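About Lornwood Computer Repair

Lornwood is a repair and resale shop for desktop computers. We take in used office machines, fix what can be fixed, and sell them or return them to their owners. The shop has been open for 11 years. It was started by Uriel Núñez, who had been doing the same work out of his garage on Leone Street and ran out of shelves. Lærke Bergmann joined four years later and now runs the front counter, the parts room and the Saturday class.

Most of what we work on is older desktop towers. They come from dentists, small law offices, school libraries and people cleaning out a parent's house. A lot of shops won't open a machine past a certain age. We will, as long as parts can be had at a sensible price. If they can't, you'll hear that from us before you owe anything.

What happens to your computer

When a tower comes in, it gets a paper tag with your name, the problem in your own words, and a list of anything you left with it, such as a power cord or a disc in the drive. Please don't peel the tag off if you come by to pick something up.

The side panel comes off first. We blow out the dust, check the fans by hand and look over the board for swollen capacitors or burn marks. Then we reseat the memory and go through the cables one at a time. A surprising share of "dead" computers have a drive cable that has worked partway out of its socket. Front panel wires are another common one, especially after somebody has swapped a case at home and guessed at which pin goes where.
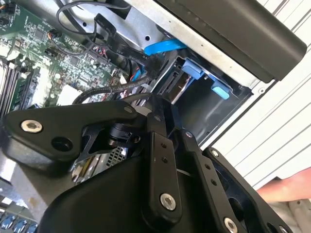 After that we test the power supply and the drives. Drives are the part we are most careful with. If a drive shows signs of failing, we stop and call you, and nothing else is done to it until we've talked about copying your files. We don't look through them. If you want a drive wiped, you sign for it, and the form stays in our records.

Bench inspection is $70, and it comes off the bill if you go ahead with the repair. Most inspections are finished within 14 days. August is slower because the schools send everything at once.

Parts and resale

We pull good parts from machines that can't be saved: memory, drives, fans, cables, power supplies. Each one is tested and put in a labeled bin. You can buy them over the counter without buying a repair. Lærke knows the bins better than the inventory sheet does, so ask her if you don't see what you need.

Finished computers go on the wall shelf by the door. The card on each one lists the processor, the memory, the drive size and anything that was replaced. We don't sell monitors, and we no longer take printers. The printers took over the back hallway for most of a year and we're not doing that again.

Saturday class

Lærke teaches a hands-on class on Saturday mornings. You take a tower apart down to the bare case, lay out the pieces, and put it back together until it starts. No experience is needed. Wear short sleeves or something you can roll up, and leave bracelets at home. Students under 14 should bring an adult.

Where we are

The shop is in Dullport, in the old feed store on Clostudholm Road. Park on the gravel side. The front ramp is fine for hand trucks, and if you have more than one machine to unload, ring the bell and one of us will come out.

Comments

DaveR: Brought in my wife's old tower that wouldn't turn on. Loose cable. Paid the inspection fee and went home. Fine by me.

mtpleasantmom: Do you still take keyboards for the class? We have a box of them

Lærke B.: Yes, if they're USB. Leave the box at the counter.

old_tom: Wish you'd go back to printers. I know, I know.

Contact: front counter, Lornwood Computer Repair, Clostudholm Road, Dullport | © Lornwood Computer Repair | Back to top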